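Call for Participants: Public Protest and Personal Safety

Gundance is looking for adults who have taken part in a demonstration, march or sit-in, or who planned to and then stayed home because of threats or pressure from others. The study is led by Anathi Lekota and looks at how people make that decision and who they talk to first.

We need 40 people. You must be 18 or older and live in Esholm or Ackroyd. You do not have to belong to any party or group, and we will not ask how you vote.

Taking part means two interviews, in person at our Fondano Street office or by phone. Names are removed from all transcripts. You may skip any question or leave the study at any time. Each person receives $31 per interview, paid the same day. 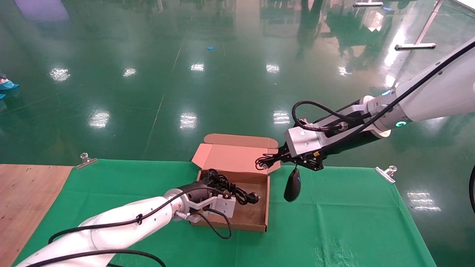 Open box with a coiled black power cord, on a green cloth.

To sign up, call the front desk or fill out the contact form on this site by 23 Oct 2023. Leave a first name and a phone number. Interviews in Spanish are available on request.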